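Leltuvex シミュレーション評価キット 製品ページ
薄いカードとブラシで、グリッパーの性格を見る

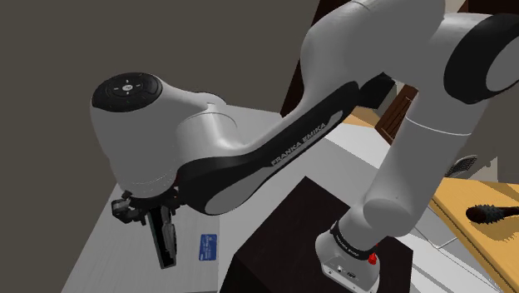

読了時間:3分

実機を買う前にグリッパーを比べたい、というご相談をよくいただきます。実機を買ったあとに比べたい、というご相談はもっと多くいただきます。Leltuvex はどちらの方にもお使いいただける、シミュレーション上の把持比較キットです。アームは Franka Emika のモデルを標準で同梱しており、手先とコントローラーを差し替えながら同じ課題を繰り返せます。

■ 標準シーン「卓上・散らかり気味」
天板の上に平たいカードとブラシを置いた構成です。カードは青く、クレジットカードによく似ています。決済には使えません。
カタログ写真の立方体なら、たいていのグリッパーが上手につかみます。差が出るのは机にぴたりと寝た薄物で、二本指の手先を真上から下ろすと、指先が天板を押すばかりでカードは涼しい顔をしています。端まで滑らせてつまむか、爪を縁に差し込むか。制御の書き方がそのまま結果に出る課題です。
ブラシは逆に、つかむだけなら簡単です。柄を持つか毛の側を持つかで、その後の姿勢がまるで変わります。毛の接触計算は簡略化してあるので、毛先の一本一本に思い入れのある方はご期待なさらないでください。

■ 比較できる手先
・標準の平行二指(アーム付属モデル)
・Mindau 薄爪タイプ 指先が細く、カード向き。重い物を持たせるとすぐ弱音を吐きます。
・Shetty 柔軟指タイプ ブラシの柄にはよくなじみます。カードには今のところ完敗です。

■ コントローラー
位置制御とインピーダンス制御の2種類。設定ファイルの1行で切り替わります。初期値の剛性は高めで、天板を力いっぱい押したくなければ最初に下げてください。弊社の Fung-ping Hsiao は下げ忘れの常習犯で、起動時の警告表示は本人が実装しました。

■ 仕様
収録課題:49
カメラ視点:9(手先視点を含む)
記録項目:関節角、手先力、接触点、各視点の画像
出力形式:CSV、HDF5
ライセンス:1席ごとの年間契約

■ 使用者の声
「薄爪と標準指で同じカード課題を348回ずつ回しました。薄爪の勝ちです。ただしコントローラーを替えたら差がほとんど消えて、購入稟議を書き直す羽目になりました」(Jomholm 評価室 Chaiwat Saengthong 様)

稟議書の書き直しはサポート対象外です。

■ よくあるお問い合わせ
実機でも同じ結果になりますか。
傾向は参考になりますが、摩擦係数は現場ごとに測って入力してください。初期値のままの比較表を会議に出すと、必ず誰かがそこを突いてきます。

自社のグリッパーを追加できますか。
URDF と衝突形状があれば読み込めます。衝突形状を見た目のメッシュで代用すると計算が目に見えて遅くなるため、凸形状への分割をおすすめします。

カードの厚みは変えられますか。
変えられます。厚くしていくとどのグリッパーも急に優秀になりますので、報告書には厚みも併記してください。

■ 更新情報
4月24日(土) カード課題の接触判定を修正しました。指が触れていないのに成功と記録される場合がありました。3月版で好成績だった方には、再計測をお願いしております。

見積もりと試用版のお申し込みは、お問い合わせフォームの「手先比較」を選んでお送りください。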